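Laundry tips from the Koline open day

We use cookies to remember your settings and to count visits. By continuing to read you accept this. Manage choices | Accept

In April I spent an afternoon at the Koline open day, where the Fasix group was showing its work on folding clothes by machine. I went for the robots and came home with two pages of notes on laundry. People who have to teach a machine to fold a T-shirt think hard about every step, and a lot of what they told visitors works at an ordinary kitchen table. I have written up the parts I have used since.

Clear the edges of the table first

The demonstrator, Bindu Pillai, began each round by pushing everything to the far side of the table. She said most failed folds start with a sleeve or a leg catching on something. I used to fold on the end of the dining table with the mail still on it. Now the mail goes on a chair. Keep a space at least twice the width of the biggest thing in the basket.

Use a smooth, plain top

A tablecloth grips knits and drags the bottom layer when you pull the top one. A bare top lets the garment slide when you square it up. If you have to fold on a bed, lay a large cutting board or a piece of smooth shelving over the blanket. A pale top helps with dark clothes and a dark towel helps with white ones. I didn't think this would matter until I tried matching up the hems of navy school pants on our dark brown table at 7 p.m.

Find the waistband before anything else

For shorts, leggings and pants, run your hand along the cloth until you feel the waistband and turn it away from you. Then take one corner of it in each hand, lift the whole garment clear of the table, and let it hang. Give it one shake and lay it down from the hem up. Pulling at wrinkles while the cloth is lying down takes longer, and with stretch fabric they come back. 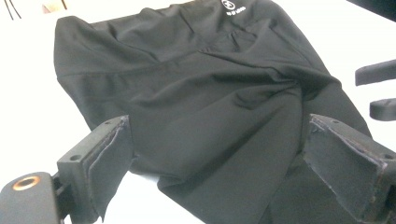 Do stretch clothes have to be folded while they are still warm from the dryer?
It's better to let them cool. Warm elastic stretches easily and the waistband can set a little wavy. Spread them out for a few minutes, then fold.

Pinch wide and pinch lightly

The two-finger hand tools at the demonstration were padded, and Bindu told us that hard, bare tips had let slick fabric slip. Visitors were allowed to try one. The trick was to open it wider than seemed needed and close it on a good inch of cloth. The same goes for your own fingers if they are dry or stiff. My mother has arthritis in both thumbs and now folds with a pair of rubber fingertips from the office supply store. They cost very little and she says she drops less.

Fold legs to legs, then hem to waist

1. Lay the garment flat with the waistband at the top.
2. Bring one leg over the other and line up the outside seams.
3. Tuck the point at the crotch in so you have a straight side.
4. Bring the hem up to just below the waistband.
5. Fold in half once more, or in thirds for a shallow drawer.

Stopping just short of the waistband keeps the bundle from getting fat at one end. Bindu's group tried several stopping points before settling on this one. A poster by the door said they had recorded 1,153 folds up to that week, and that 889 of them were judged neat enough to put in a drawer. I would not like to have my own record posted.

Sort by shape

I always sorted by person. At the Wastberg table, two doors down, they were sorting a mixed basket by shape, with all the pants together and all the shirts together, and handing out the piles at the end. Your hands stay in the same routine and you speed up after the first three or four pieces. I timed myself at home with 20 pieces each way and sorting by shape was faster by almost four minutes.

Leave the towels for last

Towels are the easiest thing in the basket and can be done when you are tired. The Cuypers machine in the main hall did nothing but hand towels and got through 16 while I ate a sandwich.

If you plan to go next year

Get there before 11 a.m., when the school groups come in. Wear short sleeves if you want to try the hand tools, as loose cuffs get in the way. Parking is behind the building and the coffee is cash only. Ask to see the sock table. It was closed for repairs when I got to it, so I still have no good advice on socks.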